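Pramgate Opens Table-Clearing Program for Shared Break Rooms in Gulilthorpe

GULILTHORPE, 29 Mar 2026 - Pramgate, the building services company, today opened sign-ups for Clear Table, a program that helps shared offices and community buildings deal with the snack wrappers, paper and packaging left on break room tables. The program is open to any building in Gulilthorpe or Burach with at least one shared table where people eat.

Clear Table covers a setup visit, a printed sorting sheet for the wall, a set of small bins and a short training session for the people who use the room. Buildings keep their own furniture and their own cleaning schedule.

Pramgate ran a trial of the program in 43 buildings. The company found that large trash was rarely the trouble. Most of what stayed behind on tables was small and light: snack packets, twisted brown paper, bits of cardboard and printed cards from inside packaging. These pieces tend to be left for the next person, and they get mixed together when someone pushes them to one side.

"People will carry a pizza box to the bin. They leave the wrapper," said Sunee Thaweesak, program manager at Pramgate. "We wanted a routine that takes less than two minutes and that works on the kind of table most places already have."

The routine was written with folding tables in mind. They are common in small break rooms and meeting rooms, and many have a raised rim where crumbs collect. Crumpled paper and a torn red-and-white snack packet on a light plastic tabletop are typical of what the training session starts with.

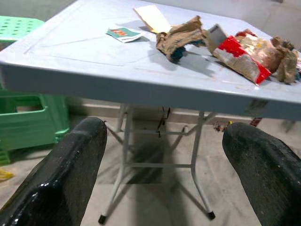
How the Routine Works

People taking part are asked to clear a table in this order:

Pick out flat cardboard and stack it. Cardboard goes first so that smaller pieces aren't trapped under it.

Open up any balled paper and check inside. Clean, dry paper goes with the cardboard. Paper with food on it goes in the trash.

Put snack wrappers and plastic packets in the trash bin, unless the local collector takes them.

Set printed cards and tags aside until the end. Some are coupons or parts labels that somebody may want.

Wipe the top from the far edge toward you, then run the cloth along the rim.

Tables that fold should be wiped before they are put away. Pramgate also asks buildings to check the floor around the table feet, where small scraps often end up.

Training and Costs

The training session lasts 70 minutes and can be held in the break room itself. Each group works on a mixed pile in the middle of a table, with cardboard, wrappers and wads of paper all together, and sorts it using the wall sheet. A square folding table is large enough for the exercise, and the room does not need to be big.

The setup visit and first training session cost $97 per building. Extra sessions can be booked at the same price. Bins and printed sheets are included. Pramgate has printed 2,000 wall sheets for the first stage of the program, and buildings that don't sign up can still pick one up free at the company's Gulilthorpe office.

The bins are supplied by Demirtaş, which also made those used in the trial. They come as a pair, one for paper and cardboard and one for trash, and fit under a standard folding table when its legs are open. 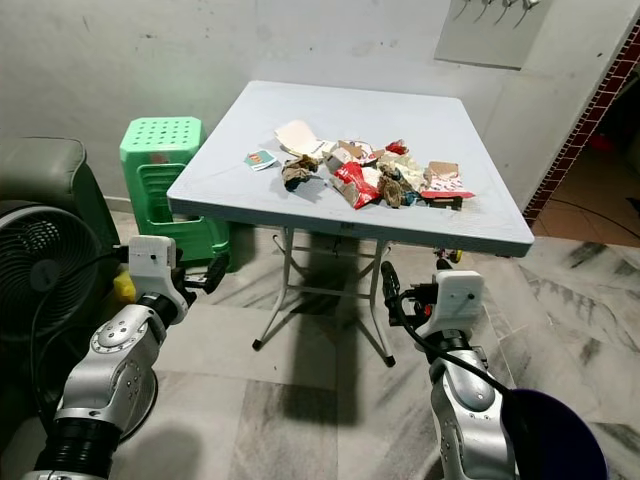 What should be done with a wrapper that is part paper and part plastic?

Put it in the trash bin, unless the two layers pull apart easily by hand. If they do, the paper layer can go in with the cardboard as long as it is clean.

Sign-Up and Dates

Sign-ups are open now and will close when all setup visits have been booked. Visits in Gulilthorpe come first. Burach visits will begin in August. Buildings that took part in the trial do not need to sign up again and will be sent the new wall sheet by mail.

To book a visit, contact the Pramgate office in Gulilthorpe and ask for the Clear Table desk. Please have the building address and the number of shared tables ready.

About Pramgate

Pramgate provides cleaning, supply and training services to offices and community buildings in Gulilthorpe and Burach.

Media contact: Sunee Thaweesak, Program Manager, Pramgate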